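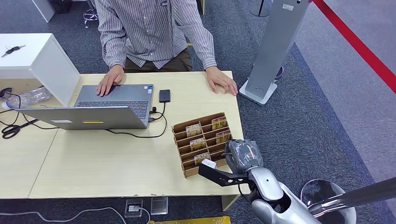 Moved our monthly reporting job off one big nightly export and onto incremental pulls. Writing up what changed and what broke, in short posts. The source is a Postgres 14 database and the target is a folder of Parquet files that a handful of analysts query from their own machines.

Starting point: a script called Losiron, written years ago, that dumped 50 tables in full every night at 1 a.m. Most of those tables barely change. The dump was finishing after people had logged in, and queries against a half-written folder gave wrong totals without any error.

First change was a watermark per table. We store the highest updated_at value we have seen and ask for anything later on the next run. Standard approach. It works only if every write path sets updated_at, and ours did not.

Finding the bad write paths: compare a full checksum of the table against the checksum of the incremental copy, grouped by month of creation. Any month that differs has rows changed behind the watermark. We had 7 tables with differences. All of them were touched by an old batch import that wrote straight to the table.

Fix was a BEFORE UPDATE trigger that sets updated_at on the server. I don't like triggers much, but the other option was to patch an import tool with no tests. The trigger is four lines and I can read it.

Second problem: clock versus commit order. now() in Postgres returns the time the transaction started. A long transaction can commit a row with an updated_at older than your stored watermark, and you will skip that row for good.

There are a few ways around it. We re-read a fixed overlap window on every run and drop duplicates by primary key. Overlap is 200 seconds. Our longest write transaction is well under that, and there is a statement timeout to keep it that way. If you can't bound your transactions, use logical decoding and skip the watermark idea entirely.

Deletes. A watermark never sees a deleted row. For small tables we pull the full list of primary keys and compare. For large ones we added a tombstone table filled by a delete trigger. Soft deletes would have been cleaner but would have meant touching every query in the application.

File layout. Version one wrote a new small Parquet file on each run. After a few weeks one table had 3,850 files and a simple count took longer than it did against the old full dump. Opening files costs more than reading them at that size.

So there is now a compaction step, named Visov in the repo, which merges small files within a partition once a day. Target is large files, sorted by customer id. Sorting made a bigger difference than file size – the min/max statistics in each row group let the reader skip most of the data.

Publishing. Never write into the folder people read from. Write to a staging path, check row counts, then swap a pointer file that names the current version. Readers resolve the pointer once at the start of a session. Old versions stay for two days so a long query doesn't lose its files halfway through.

The swap has to be atomic. rename() is atomic on a local POSIX filesystem. It is not safe to assume the same on a network share or an object store, so check the docs for whatever you have. We use a conditional put.

Schema changes. Adding a nullable column is fine, as long as readers union by name and not by position. Changing a type is not fine. We treat a type change as a new table and backfill it. Slow, but I have stopped trying to be clever with casts at read time.

Monitoring is three numbers per table per run: rows pulled, rows after dedupe, and the age of the newest row. The last one catches the most. A job can succeed every hour and copy nothing if the source has gone quiet, and an exit code of 0 will not tell you that.

Still open: time zones. Two tables use timestamp without time zone and hold local time. The repeated hour in November is ambiguous in both. For now we widen the overlap to two hours on that night and rely on the dedupe.

Also open: numeric columns with no declared precision. Parquet wants one. We pick the widest value seen and add some headroom, and the run fails loudly if a value doesn't fit. It has failed once so far, on a typo in the source data.

Will post the compaction code when the config is cleaned up. The watermark part is too tied to our own schema to be much use to anyone else.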